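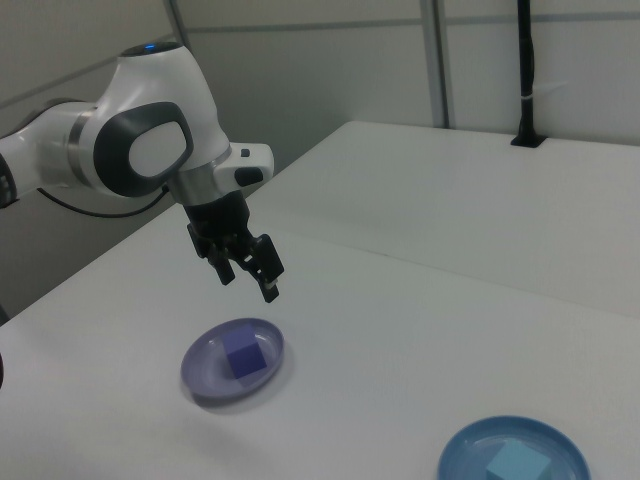
Plato lavanda, cubo azul violáceo. Abajo a la derecha, el plato azul con su cubo celeste.

Platos y cubos: la galería

Llevábamos desde noviembre queriendo reunir en una sola página todo lo que hemos ido probando con los platos de color y los cubos, ¡y por fin está! La idea de partida es muy sencilla: un plato redondo, un cubo encima y una mesa blanca. Con tan poca cosa se puede pasar una tarde entera cambiando parejas, y a nosotros se nos han pasado unas cuantas.

El juego se llama Nallow y lo preparamos en el taller de Somholm. Empezó como un ejercicio para ordenar tonos fríos, de esos que se hacen en un rato antes de ponerse con otra cosa, y ha ido creciendo hasta ocupar su propio armario. El archivo completo tiene 547 fotos; en esta página abrimos con una y debajo van las fichas de las parejas y las notas que más nos piden quienes vienen a las sesiones.

Sobre la pareja de la foto

El lavanda es, con diferencia, el plato que más alegrías nos da. Es un color que solo, en la estantería, parece poca cosa, y en cuanto le pones encima algo oscuro se enciende. El cubo azul violáceo le va de maravilla: según le da la luz, una cara tira a índigo y otra a morado, y parece que lleve tres pinturas distintas.

Fijaos también en la sombra del plato, gris y muy suave, casi nada. Nos encanta cómo queda sobre el blanco mate de la mesa. Con una superficie brillante tendríamos reflejos por todas partes y los violetas se irían al gris.

La segunda pareja juega a lo contrario. El plato es de un azul medio, bastante más saturado que el lavanda, y el cubo que lleva dentro es celeste, muy claro por arriba. Oscuro sobre claro en una, claro sobre intenso en la otra – y las dos funcionan.

Fichas de las parejas

Lavanda con azul violáceo
La pareja de la foto y la favorita del taller. Contraste fuerte de claridad y tonos muy cercanos. Es la que sacamos primero cuando viene un grupo nuevo, y casi siempre hay alguien que pregunta si el cubo es azul o morado. (Dejad que lo discutan un rato, ¡es lo mejor de la sesión!)

Azul medio con celeste
Limpia, fresca, muy fácil de leer desde lejos. Gusta muchísimo a los más pequeños. Si la luz del techo es muy amarilla, el celeste puede virar un poco al verde; apagadla y acercad la mesa a la ventana.

Lavanda con celeste
Una pareja blandita, casi de acuarela. De primeras no nos convencía y ahora la defendemos con entusiasmo. Pide luz lateral, porque con luz de frente el cubo se aplana y pierde las aristas.

Azul medio con azul violáceo
La más seria. Los dos tonos pesan bastante y el conjunto queda denso, muy bonito en una tarde nublada. Probad a ponerla junto a la de lavanda con celeste: cada una cambia a la otra una barbaridad.

Dónde poner el cubo

Nos lo preguntan en todas las sesiones. El centro exacto del plato es el sitio más obvio y también el más soso. Si el cubo se va un poco hacia un lado, queda más fondo libre en el otro y el color del plato respira. En la pareja lavanda lo tenéis ligeramente a la derecha del centro, que es nuestra posición preferida.

Otra cosa que ayuda es girarlo. De frente se ve una cara y poco más; girado, aparecen dos caras laterales y la de arriba, cada una con su tono. Pasad un minuto entero dándole vueltas antes de decidir. Merece la pena, de verdad.

Y el borde levantado del plato cuenta más de lo que parece. Hace de marco, separa el fondo de la mesa y dibuja una línea curva alrededor de un objeto que es todo rectas. Hicimos pruebas con discos completamente planos en la primera ronda y las descartamos enseguida: el cubo parecía perdido.

Sobre la mesa blanca

Usamos siempre tablero mate. Una pasada con un paño seco antes de empezar y otra al terminar, y listo. Las marcas de dedos se ven muchísimo en las fotos, sobre todo en diagonal, así que conviene colocar los platos de una vez y no arrastrarlos.

Para separar un plato de otro dejamos más espacio del que pide el cuerpo. Cuando están muy juntos, los azules se contagian y el lavanda sale perdiendo. Con aire de por medio cada pareja se mira por su cuenta, y luego el ojo ya se encarga de ir de una a otra.

Luz y hora

Nuestra ventana da al norte y eso nos lo pone fácil – la luz cambia poco durante la mañana. Si la vuestra recibe sol directo, un visillo basta. Hemos probado con lámpara y también salen cosas estupendas, aunque los violetas son muy caprichosos: con una bombilla cálida se apagan, con una fría se vuelven casi eléctricos. Apuntad qué bombilla habéis usado, que luego no hay quien se acuerde.

Las sesiones

Las sesiones en Somholm duran 70 minutos y son para grupos de hasta 6 personas. La próxima es el martes 18 de mayo y todavía hay sitio. Empezamos con las parejas de esta página, después cada cual monta la suya y acabamos poniéndolas todas en fila sobre la mesa, que es un momento precioso.

No hace falta traer nada ni saber de color. Si tenéis en casa algún plato liso de un tono raro, traedlo, que nos hace mucha ilusión verlo junto a los nuestros. En la última sesión apareció uno de un gris verdoso que ahora queremos todos.

Más galerías

Litton: los tonos cálidos, con platos teja y mostaza.
Voyle: pruebas con telas de fondo, todavía en marcha.
Nallow, primera ronda: los discos planos, para curiosos.

2.091 visitas a esta galería. ¡Gracias por pasaros!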